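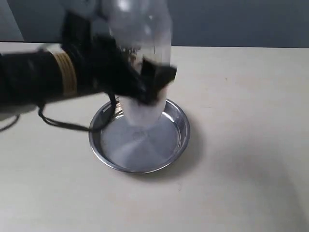 Rundwood sleeve and finger cover set for gripper arms

Article 349. In stock at Brordale, ships within 5 working days.

The Rundwood set is a soft black covering for small and medium robot arms that handle bottles, jars and other smooth containers. It has two parts: a long sleeve for the forearm and a pair of shaped covers for the gripper fingers. We developed it for customers who use a table-top arm near liquids and who were tired of wiping bare metal and plastic joints after every shift.

The sleeve is cut wider than the arm, so it will show folds. Please do not try to pull it tight. A tight sleeve limits the wrist and wears through at the elbow side first. Fix it with the tan wrap which comes in the box. Make several turns next to each other, with no gap, and press down the end with your thumb.

The finger covers give a better hold on clear plastic bottles, which bend easily when bare fingers close on them. Start with a low closing force and increase it slowly. With thin bottles we advise to grip at the middle of the body. Too close to the neck, the lower part can swing when the arm stops.

Cables
The set does not hide the gripper cable. Leave it hanging in a loose curve under the arm, and check with a slow test run that it does not catch on the edge of a tray or a pan at the lowest position. If your cable is shorter than 700 mm, ask us for the extension before you order.

What is in the box
1 forearm sleeve, black, length 300 mm
2 finger covers, black
1 roll of tan wrap
Printed instructions in English and German

Fits
Stoica table arms, all models with the standard two-finger gripper
Hekberg light series, with the adapter ring (ordered separately)
For other arms, send us the diameter of the forearm and a drawing of the fingers. We answer usually the next morning.

Cleaning
Wipe with a damp cloth and mild soap. The sleeve can be washed by hand in warm water, then dried flat. No tumble dryer and no solvents. The finger covers should be changed when the surface becomes shiny – the grip is then clearly weaker, even if the material still looks whole.

Please note
The covering protects against drops and splashes. It is not made for use under water, and it does not replace the safety equipment of your cell. After fitting, set the weight of the tool again in the arm software, otherwise the arm may report a collision without reason.

Spare finger covers and wrap are sold separately. Returns are accepted if the sleeve has not been mounted.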